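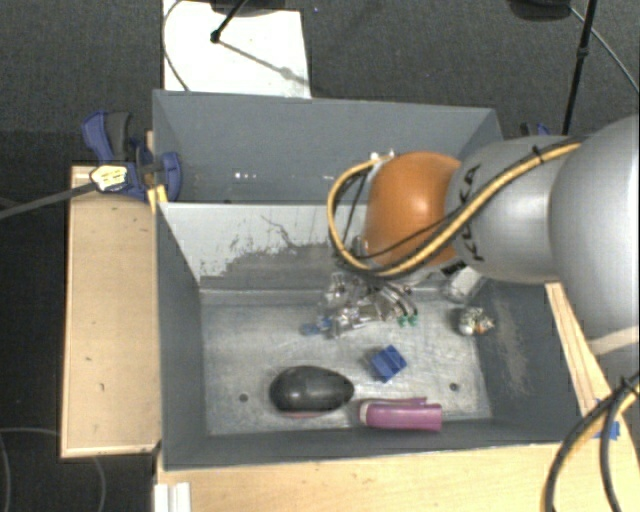 Candidate text replies not reaching recruiter inbox after account merge

4 min read

Status: Resolved
Product: Clikeck Messaging, staffing system connector
Reported by: Rhona Gillies, Skeltia Staffing
Assigned to: Shuk-fan Tsang, Integration Support

Issue as reported

Outbound text messages sent from the candidate list are delivered as expected. Replies from candidates are recorded in the Clikeck message log but do not appear on the candidate record, and the assigned recruiter does not receive an alert. The problem began after the customer's two Clikeck accounts were merged in September. Before the merge, replies posted to the record within a minute.

The customer sent a broadcast to 300 candidates regarding warehouse shifts. The message log shows 42 replies. None of them were written to the staffing system.

Log

Entry 1, 9:10 a.m. – S. Tsang
Ticket received and acknowledged. Requested the account username, the name of the broadcast, and confirmation of which user sent it. Asked the customer not to disconnect the integration while the case is open, as doing so clears the retry queue.

Entry 2, 9:55 a.m. – R. Gillies
Username supplied. The broadcast was sent by Solange Morin from her own login. Ms. Morin has sent texts from this system for the past two years without difficulty. Recruiters are currently reading replies in the message log and copying them over by hand.

Entry 3, 10:40 a.m. – S. Tsang
Confirmed that the connector is active and that the access key is valid. A test message sent to a support handset was delivered. The reply to that message was logged and then placed in the retry queue with the status "owner not found." The 42 customer replies carry the same status.

Entry 4, 11:25 a.m. – S. Tsang
Asked the customer to carry out the following steps:

1. Sign in as an administrator and open Settings, then Connected Systems.
2. Select the staffing connector and open the User Matching tab.
3. Compare the email address shown for each user with the address on that user's staffing system profile.
4. Report any line on which the two addresses differ. Please do not edit the lines at this stage.

Entry 5, 1:15 p.m. – R. Gillies
Steps completed. Six users show an address ending in the old company domain. Ms. Morin is one of them. All other users match.

Entry 6, 1:50 p.m. – S. Tsang
Referred to Ragnvald Fagerlund, Data Services. The merge kept the user list from the older account, including addresses that had been replaced in the newer one. When a reply arrives, the connector looks up the sender of the original message by email address. If there is no match, the reply is held and no alert is issued. Outbound messages do not use this lookup and are therefore not affected.

Entry 7, 2:35 p.m. – R. Fagerlund
Corrected the six addresses at the account level. User Matching was refreshed and now shows no differences. Held replies were released in order of receipt.

Entry 8, 3:05 p.m. – R. Gillies
All 42 replies are now visible on the candidate records. Ms. Morin has received her alerts. Several replies that had already been copied by hand appear twice – the customer will remove the duplicates and does not require assistance.

Entry 9, 3:20 p.m. – S. Tsang
Sent a further test message from Ms. Morin's login with her permission. The reply posted to the record and the alert arrived. Ticket closed with the customer's agreement.

Note for administrators

Customers who have merged accounts should review the User Matching tab before sending their next broadcast. Held replies are kept in the retry queue while the connector remains connected. If the connector has been disconnected, replies can still be read in the message log but must be entered manually.

Alerts released from the queue show the time of release. The time at which the candidate replied is shown on the message itself.

2 comments | 6 shares

Contact Support | © Clikeck | Back to top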